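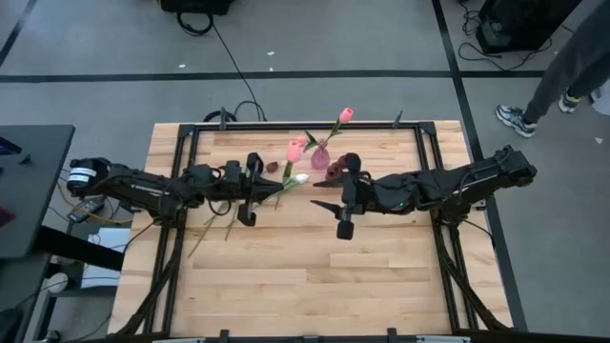
# Wovbridge Flowers

Notes and records on small table arrangements, mostly one vase with one or a few stems. Kojo Alhassan keeps this folder. Last revision: 2022-07-12.

## What is inside

- `arrangements.csv`: 569 rows, one row for each arrangement
- `vases.csv`: 93 vases, with height, width of the neck and colour
- `words.md`: the list of words we allow in the colour and posture columns

The first 200 rows were typed from the paper notebooks of the Salameh shop. In these rows the vase height is often missing. I did not want to guess it, so the cell is empty.

## Columns

| Column | Meaning |
|---|---|
| `flower` | common name, singular (tulip, not tulips) |
| `bloom_colour` | one word from the list |
| `vase_id` | number from `vases.csv` |
| `surface` | smooth, textured or unknown |
| `lean` | left, right, upright or mixed |
| `place` | where the vase stands on the table: near, middle or far |

`lean` is always written from the side of the person who looks. A pink tulip that goes up and to the right out of a small vase is `right`, also when the leaves go another way.

For a vase between two colours, please write both with a hyphen, as in `pink-purple`. Before last October we had only single colours, and many rows said "purple" where the vase was half pink.

## Known problems

1. "Rounded" and "round" are both used in the shape notes. They mean the same thing.
2. Three vases from the Candora set have the same number. I will correct this when I can measure them again.
3. Tulips continue to bend after they are put in the vase. The lean is the one of the moment of writing, and a second visit gets a second row.

## Adding rows

Put new rows at the end of the file and do not sort it. Write the name of the flower in English. If you are not sure of a colour, leave the cell empty and put a remark in the `notes` column.

The old folder name was Flemitine. Some paths in the scripts still use it.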